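Table linen and noise in the school dining hall

Project report, Design and Environment course, Ellberg

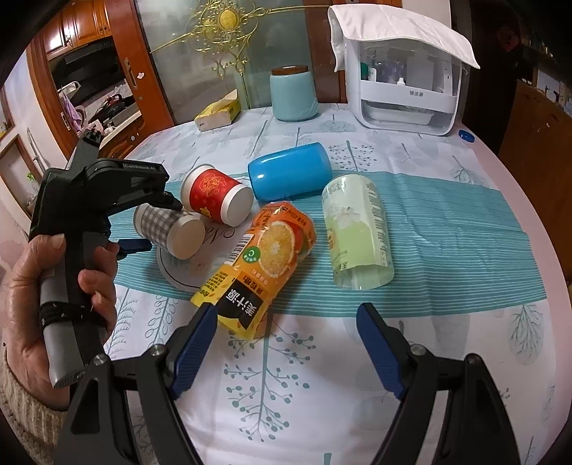
The dining hall at Ellberg was built in 1959 and has hard surfaces almost everywhere: a tiled floor, painted brick walls and tables with a laminate top. Pupils complain about the noise every year. Our project looked at whether covering the tables with cloth would make the hall quieter, and what it would cost to keep the cloths clean.

Background

Sound in a room dies away faster when there is soft material to take it in. Curtains and carpets do this well. A thin cotton cloth on its own takes in very little, but it does stop some of the clatter at the point where plates and cutlery meet the table. We wanted to keep these two effects apart, so we planned separate tests for them.

Materials

We used three kinds of covering. The first was plain cotton sold by Totance. The second was the same cotton over a felt underlay. The third was a wipe-clean cloth with a fabric back, made by Cirkari. The bare table was our control.

Method

For the clatter test we dropped a dessert spoon from a height of 20 cm on to each surface and read the peak level on a sound meter placed one metre away. Each covering got 20 drops. Readings were taken after four in the afternoon, when the kitchen fans were off. One set had to be repeated when the meter battery ran low.

For the room test we covered every table in the north half of the hall and left the south half bare. We recorded the level through lunch for one week in February, then swapped the halves over.

Results

The felt underlay gave the lowest readings in the clatter test by a clear margin. The wipe-clean cloth came second. Plain cotton was only a little better than the bare table, and two of its readings were higher, probably from the spoon hitting the edge.

In the room test there was hardly any difference between the halves. Talking is the main source of noise at lunch and the cloths did not change it. The north half was louder in both weeks, covered or not. The serving hatch is on that side.

Cost

The Kos laundry gave us a price of 2348 for a year of weekly washing, including collection. Our budget limit was 2000, so plain cotton and felt would both go over it. The wipe-clean cloth needs no laundry but has to be replaced when the surface cracks. We did not have time to test how long that takes.

Sources of error

The meter was a cheap one and was not calibrated. The number of pupils at lunch changed from day to day and we did not record it. A spoon drop is also much simpler than a real meal, where trays are slid as well as put down.

Conclusion

Cloths cut the sharp sounds at the table but do not make the hall quieter overall. If the school wants to lower the general level, panels on the ceiling would be worth testing next, starting with the area near the hatch.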